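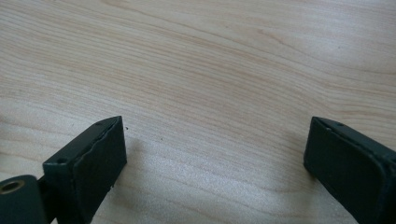
Tabletop finishes: care and selection
Speaker notes, Hikcombe facilities session, March 12, 2020

Slide 1. Scope
Pale tabletops only. Wood and wood-look surfaces are treated together for cleaning, separately for repair. Floors are in the afternoon talk.

Slide 2. Reading the grain
Long curved bands, dark streaks next to light ones. Ask the room which direction they wipe. Most will say across. Wipe along the bands where possible – residue left across the grain shows up under low side light.
Wide arcs usually mean a knot or a growth ring close by. On solid wood, check that area first for small cracks. On a printed surface the arcs mean nothing structurally, but look for the pattern repeating.

Slide 3. Matte sheen
Gloss readings mislead on pale matte tops. Diffuse light washes out the color, and a hazy patch may be glare or cleaner buildup. Move your head before reaching for a cloth. If the patch moves too, it is glare.

Slide 4. Kullari trial
48 tables, 6 rooms, 3 cleaning methods. Damp cloth followed by dry cloth gave the most even finish. Spray applied straight to the table gave the worst. Pause for questions on dilution.

Slide 5. Abrasion
The Tamus sample was rubbed for 500 cycles with a dry pad. Pass the sample around, ask people to tilt it. Dulling is easier to feel than to see on blond tones. Do not quote a service life from this test.

Slide 6. Repair
Solid wood: sand with the grain, feather the edges, refinish the whole top. Spot repairs go darker than the rest.
Laminate: filler for chips, replacement for anything wider. No sanding.

Slide 7. Ordering
The Ramasamy sample set has the cream and beige tones side by side. View them flat, at table height – vertical samples read darker. Next order closes in May. Forms are by the door.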